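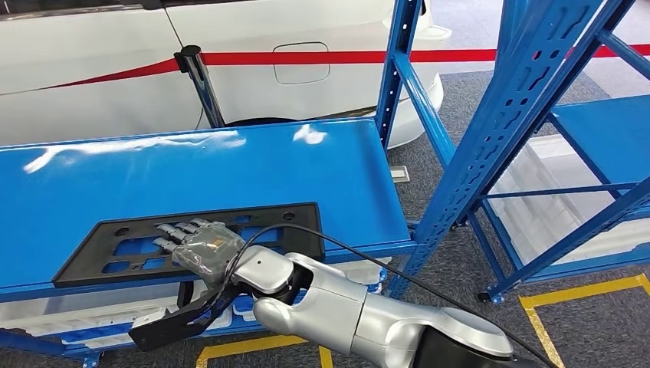 4.2 Comparación de manos y de puntos de vista

Se compararon dos configuraciones de mano sobre las mismas piezas: la mano A (control Grallix, dedos con par limitado) y la mano B (control Nolido, lazo de posición con compliancia por software). Mismo brazo, mismo planificador, mismos operadores de teleoperación. Cambian la mano y la cámara que alimenta al controlador: de cabeza o de muñeca. Cuatro combinaciones en total. Los detalles de calibración están en la sección 3 y no se repiten.

Piezas planas. El soporte de matrícula, de plástico negro, se coloca plano sobre la balda superior de la estantería. Difícil por dos motivos. Primero, el perfil es bajo y los dedos tienen que bajar casi hasta la chapa antes de encontrar borde. Segundo, los huecos de la celosía confunden al segmentador: a través de ellos se ve el azul de la balda, con reflejos de las luminarias, y la máscara sale partida en trozos. Con la cámara de cabeza el contorno exterior se recupera bien casi siempre. Con la de muñeca no, la propia mano tapa media pieza durante la aproximación.

La estrategia que mejor funcionó es la de apoyar y arrastrar: cuatro dedos extendidos sobre la pieza, pulgar por fuera del labio frontal de la balda, tirar hacia el borde y cerrar. Propuesta de M. McAlister tras los primeros ensayos de mayo. La mano B oscila al contacto si la ganancia no se baja antes (ver tabla 3). La mano A no oscila pero resbala mas, sobre todo cuando el dedo cae encima de un hueco.

Se hicieron 44 intentos por combinación. Con mano A y cámara de cabeza, 33 agarres válidos. Un agarre se cuenta como válido si la pieza queda separada de la balda y se mantiene 6 segundos sin deslizamiento apreciable. Criterio discutible, lo sabemos; en Drerstead usan uno más laxo y por eso no comparamos directamente con sus cifras.

Aproximación por debajo. Segundo grupo de ensayos, palma hacia arriba, dedos abiertos, bajo un panel de carrocería. Aquí la situación se invierte. La cámara de cabeza prácticamente no aporta nada una vez que la mano pasa por debajo del canto inferior, y el controlador depende de la vista de muñeca y de la propiocepción. La pintura brillante es el problema principal: las franjas de reflejo se desplazan con la cámara y el estimador de profundidad las toma por geometría. 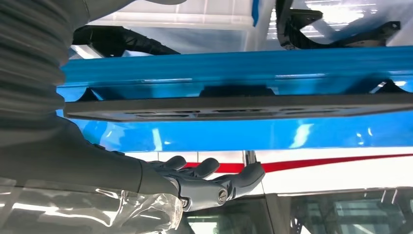
Figura 7. Mano con la palma hacia arriba bajo el panel azul; encima de los dedos, la placa gris con ranuras y los soportes triangulares negros. Vista de la cámara de muñeca.

La placa ranurada ayuda. Tiene bordes repetidos y da puntos estables para el seguimiento; los soportes, en sombra, casi no. Se probó a enmascarar todo pixel saturado y quedarse sólo con la placa: el error lateral baja, pero se pierde la referencia vertical, justo la que hace falta para no tocar la pintura. Solución intermedia: ventana de 400 ms, se descartan los puntos cuyo movimiento no es coherente con la cinemática del brazo. Lento pero suficiente para estas velocidades.

Diferencias entre manos en este grupo: pocas. Sin contacto, el control de dedos apenas interviene y lo que se mide es sobre todo el error del brazo. La mano B mantiene mejor la apertura entre dedos durante la subida. La mano A cierra un poco sola por el par de reposo, hay que corregirlo a mano en cada arranque (G. Effiong escribió un script para esto, incluido en el material suplementario).

Limitaciones. Un único tipo de soporte y y un único panel. No se varió la iluminación. Los operadores, C. Kereama e Y. Lumbantobing, ya conocían la mano A de un trabajo anterior y es probable que eso la favorezca en las piezas planas. El controlador Sheehan quedó fuera de la comparación por un fallo en el bus de la muñeca; los datos parciales no se incluyen.

4.3 Latencia

Se midió de extremo a extremo, desde la captura hasta el primer movimiento del dedo índice.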